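**DRUSTON, November 18, 2024**

# Soup Place Changes Bowl, Town Has Views

The lentil soup at Xaba costs what it cost in the spring and tastes the way it tasted in the spring. Everyone involved in the dispute over it agrees on both points. They part ways over the bowl.

In July, Nandi Mtshali, who owns the lunch counter on Mill Street, retired the wide bowls she had been using since she opened and replaced them with a deeper, narrower kind. Both hold 16 ounces. She knows this because she filled one of each with water in front of a line of customers, poured them one after the other into a measuring pitcher, and invited anybody who liked to come up and look at the mark.

Several people did like. They looked at the mark, said it was the same, and went back to their tables to say the portions had gotten smaller.

"I don't know what else I can do with a pitcher," Mtshali said last week.

What she has done instead is put the matter to a vote, and the vote closes at the end of lunch service on the last day of the month. Customers get a slip with each soup and may mark it "old" or "new" and drop it in a coffee can by the register. As of the most recent count, 623 slips had gone into the can, which is a healthy number for a place with nine tables and a better turnout, per seat, than the town managed for the sewer question.

Mtshali has been reading the slips as she counts them, and reports that the public has used the space provided and then the back. A total of 151 carried some kind of comment. Many were about soup. A fair number were about parking on Mill Street, where the angled spaces in front of the bank were repainted as parallel ones and have not been forgiven. One asked for the chicken and rice to come back on days when it is raining, and another, in what Mtshali believes is a different pen but the same handwriting, asked for it on all the other days.

She would not say which bowl is ahead. She did say it was close, and that she had not expected to care.

## How it started

The wide bowls came from a restaurant in Sitberg that was closing. Mtshali bought them in stacks, cheap, and they served her well until they began to chip. Chipped bowls have to be thrown out, and the pattern had been dropped years ago, so every bowl that went in the trash was one she could not replace. By early summer she was washing bowls in the middle of the lunch rush to have enough to get through it.

The deeper ones came from Nuleck, a supplier two counties over that sells to school cafeterias and church halls. Nuleck's best price starts at an order of 1000, and Mtshali took the best price. It was the sort of decision that looks very sensible on an invoice. The bowls arrived on a pallet, and the pallet would not fit through the back door, and for two days a large part of Mtshali's working capital sat in the alley under a tarp.

They are now in the basement, in the hallway by the restroom, and under the bench where people wait for takeout. A few dozen are in her mother's garage. She has offered some to the fire station, which said thank you and took twelve.

On the first day they were in use, nothing was said until a quarter past noon, when a man at the counter asked if the soup was a cup or a bowl. Told that it was a bowl, he asked what the cup looked like. By closing time Mtshali had given the same explanation so often that her nephew, who works the register in summer, had begun giving it for her, with gestures.

## The case against

The most persistent critic of the new bowl has been Güven Bozkurt, a retired surveyor who eats at Xaba most days and would like it known that he intends to go on eating there.

Bozkurt does not claim he is being shorted. He was one of the people who came up to look at the pitcher, and he brought his own glasses. His position is about heat. Soup in a wide bowl, he says, cools at a civilized pace, and a person can start at the edge and work in. Soup in a deep bowl stays at the temperature of the pot. He has burned his tongue three times since July and can supply the dates.

He also has a point to make about bread. In the wide bowl, a slice could be laid flat and would take up broth evenly along the whole underside. In the deep one it has to go in end first, and comes out soaked at the bottom and dry at the top, "like a man who has stepped in a pond."

"People say it's only a bowl," Bozkurt said. "I spent thirty years telling people where their fence should go. They said it was only a fence."

He has submitted these views in writing, on several slips. Mtshali allows one vote per soup, with no limit on soups, and Bozkurt has been ordering accordingly. Asked if he thought this was fair to people with smaller appetites, he said that he had paid for every one of them and finished most.

## The case for

Supporters of the deep bowl have been quieter, possibly because they are eating. Those willing to talk mentioned that the soup stays hot through a phone call, that it can be carried to a table by the window without any of it ending up on a sleeve, and that the tables at Xaba, which are not large, now have room for a plate and an elbow.

The kitchen is for it, too. The deep bowls stack straight and fit the dish rack in rows. The wide ones had to be leaned against each other, and when one went, it tended to bring friends.

A third camp has formed around the idea of offering both. Mtshali has thought about this and is against it. She has enough wide bowls left to serve maybe the first half hour of lunch, and she can picture the line that would form outside at ten minutes to eleven, and who would be at the front of it.

## Meanwhile, elsewhere

News of the vote has traveled as far as Sitberg, where the owners of a diner on the highway have put up a sign reading SAME BOWLS. Mtshali drove out to have lunch there and says the bowls are indeed the same. She had the split pea. She thought it could have used salt, and left a good tip.

The town itself has stayed out of it, apart from a line in the clerk's weekly notice reminding residents that the lunch counter's vote is not an official one and that calls about it should go to the lunch counter. The notice gave the number of the lunch counter. It was off by one digit, and a muffler shop has been very patient.

Business, for what it's worth, is up. Mtshali puts some of that down to the weather, which has turned cold enough that people have stopped pretending they want a salad, and some of it down to folks who came in to see what the fuss was over and stayed for a bowl. A couple passing through on their way north were handed slips, discussed the question with real seriousness over two orders of tomato, and split their vote.

If the old bowl wins, Mtshali will have to find more of them, or something close. She has called Nuleck, where a salesman told her there was a wide model in the catalog that he could let her have at a very good price. She asked how many she would have to take. He told her. She said she would call him back.

If the new bowl wins, she plans to sell the remaining wide ones at the register for a dollar apiece. Bozkurt has asked to be put down for four. He has also asked, in the event of a loss, if a customer might be allowed to bring in his own bowl and have it filled. Mtshali said she would need to check with the county health office, and did, and was told that nothing in the code forbids it as long as the bowl is clean. She has not passed this along to him yet.

Voting continues through the end of the month. Xaba opens at eleven and serves until the soup is gone. The lentil is on every day, the split pea comes and goes, and there has been no decision on the chicken and rice.
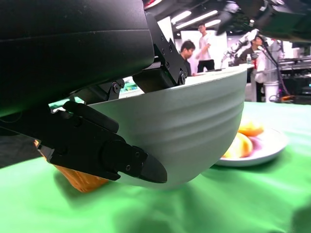
*At the rim of a bowl, with a black gripper.*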